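Rated payload tells you very little about a gripper
Gerardo Zanetti, May 2018

Most gripper comparisons I am sent to review begin with a table of payload, stroke and closing force. These are easy to measure and easy to print. They are also poor predictors of whether a gripper will do useful work on mixed objects, and I think buyers and labs should stop sorting by them.

At our bench in Stolville we have been comparing two kinds of end effector on the same arm and the same controller. One is the Norkov parallel jaw, with flat aluminium pads and a short stroke. The other is a pair of compliant ribbed fingers made for us by D'Amico. On paper the Norkov wins every line. It closes harder, repeats better and weighs less than the finger assembly with its adaptor plate.

We ran 860 picks, split evenly between the two, over 32 household items: cups, tubs, wrappers, sponges, a roll of tape, several sorts of card box. The arm speed and approach height were held constant. The Norkov failed 18 more times than the compliant pair. Almost all of its failures were on thin or crushed items, where a small error in the grasp point left one pad pressing on nothing. More closing force made those cases worse. The item folded and slid out.

Gruner, who supply our controllers, take the view that this is a perception problem. With a better grasp point, they argue, the stiff jaw would recover its lead. I accept that for rigid parts in a fixture. I do not accept it for general handling, where the depth estimate on a shiny surface may be wrong by more than the pad thickness. A finger that bends round the error is cheaper than a camera that removes it, and it can be fitted in an afternoon.

Compliance has its costs. Our fingers creep under a long hold, and the tip position under load is not known unless it is measured separately. Anyone inserting pins into holes should ignore this essay and buy the stiff jaw.

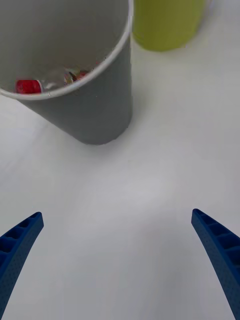

Finger geometry deserves a column of its own in any comparison, and it rarely gets one. I would want to see the tip width, the rib spacing, the surface texture and the opening at the tips given together, as they interact. Blue fingers with ladder-like cells down the inner sides and a fine dotted outer surface cannot be summed up by a single force value. Nor can the task. A grey bin with a red item and something crumpled and silver at the bottom asks first whether the open fingers will pass the rim, then whether the tips can reach in beside the wall. Payload enters into neither question.

My proposal is modest. Publish the object list, the number of attempts and the failures by object, and put the force figures after them. We shall repeat our own runs in June with a second set of fingers of 2 mm greater tip width, and the results will be set out in that order.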